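Section 3. Putting up the wall covering (Lavlow peel-and-stick panels)

Read the whole section first. Panels can be lifted and re-stuck for 60 minutes, after that they grab.

Before you start
Wipe walls with a damp cloth. No soap, no polish. Let dry overnight if you can, start Wednesday for Thursday etc.
New paint: wait 3 weeks.
Panel width is 600 mm. Check yours, the Cerkus range is narrower.

1. Unroll panels face up on a flat surface. Leave them to relax.

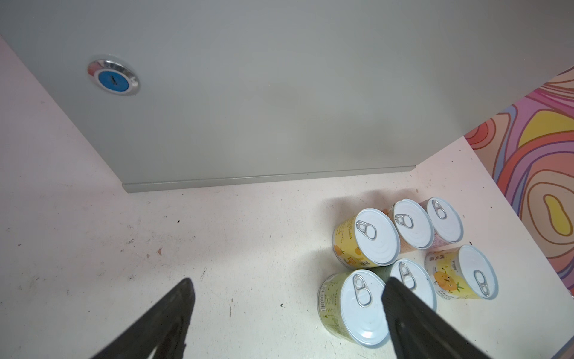 2. Check batch number on the back of every roll. Must match. Mixed batches can't be returned once cut.

3. Mark a plumb line on the back wall. Always start at the back, then sides. Don't trust the corner, corners are never straight.

4. Peel the top 300 mm of backing only. Line up with your mark, press from the middle out.
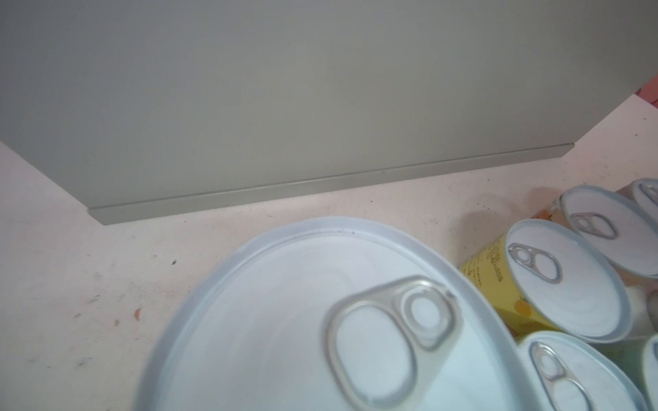
5. Pull the rest of the backing down slowly with one hand, smooth with the other. Felt side of the squeegee. Bubbles: lift and re-lay, dont prick.

CAUTION: Knife blades. Fresh blade for each panel, used ones go in the tin and not the trash bag.

6. Next panel. Match the pattern at eye level first, small drift at the floor is ok. Butt the seams, no overlap.

Note: on Ellia and Tshabalala designs the repeat is a half drop. Shift every second panel or the curves wont meet.

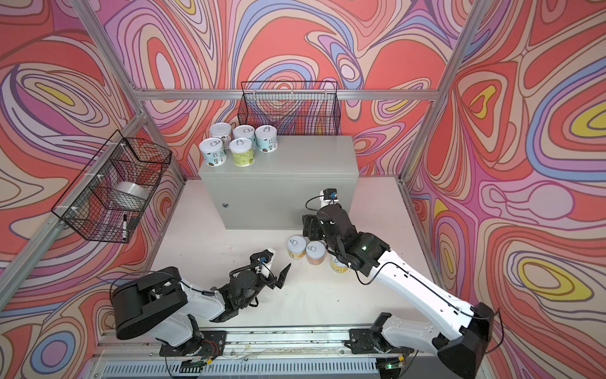

7. Inside corners: cut the panel so a narrow strip wraps round, then start the side wall fresh over the strip.

8. Trim top and bottom against a metal ruler. Roll all seams agian.

Don't wash for 3 days. Keep heaters away til then.

Removal: see Section 5. Warm with a hair dryer, low setting, pull down flat to the wall.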